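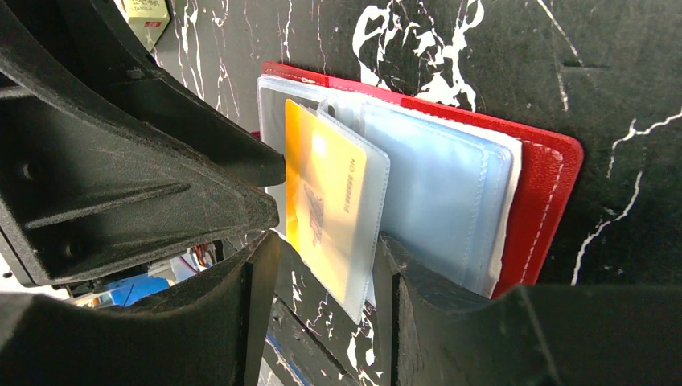
Section 4: Issuing and Registering Member Cards

4.1 Before you begin

This section applies to all Utberg library service points, including the Owen and Tostholm branches. Staff must hold a Level 2 login for the Utville membership system. Requests for a login should be directed to Hashini Wickramasinghe, Membership Services.

Each branch receives its blank cards in boxes of 400. Cards must be issued in serial order. A new box is not to be opened until the preceding one has been finished or returned.

4.2 Registering a new member

1. Log in to the membership system and select New Member.
2. Sight one form of photo identification and one proof of address. Do not photocopy or scan either document.
3. Enter the member's name exactly as it appears on the identification. A preferred name may be added in the second field.
4. Scan the barcode on the blank card. The system displays the serial number and a green status bar.
5. Ask the member to choose a four-digit PIN and enter it on the public keypad.
6. Select Confirm. The card becomes active at once for borrowing – access to online databases may take until the following morning.

Note: Where the status bar is amber, the serial number has already been allocated. Set the card aside, record it in the branch log and proceed with the next card.

4.3 Supplying a card wallet

Wallets are optional and are supplied at no charge with a first card. Replacement wallets are charged at the stationery rate set by each branch. Insert the card with the barcode facing outward so that it can be read through the sleeve at the self-service kiosk. 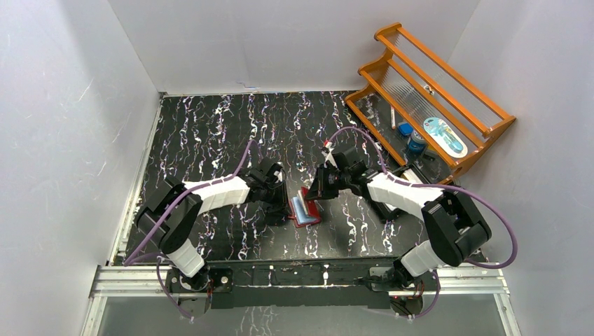 Figure 4.2 – Red wallet, open

Caution: Clear sleeves can reflect the kiosk scanner. If error 114 is displayed, remove the card from its sleeve and scan it again. Do not clean sleeves with solvent or methylated spirits.

4.4 Lost and damaged cards

1. Open the member's record and select Card Status.
2. Choose Lost or Damaged, as appropriate. The old serial number is cancelled immediately.
3. Issue a replacement card following steps 4 to 6 of 4.2.
4. Cut damaged cards through the barcode and place them in the secure bin.

Fees may be waived for concession holders and for members under 18 years of age. Enter waiver code 277 and the initials of the authorising officer. Disputed fees are referred to Hefin Llewellyn, Branch Operations, whose decision is recorded on the member's file.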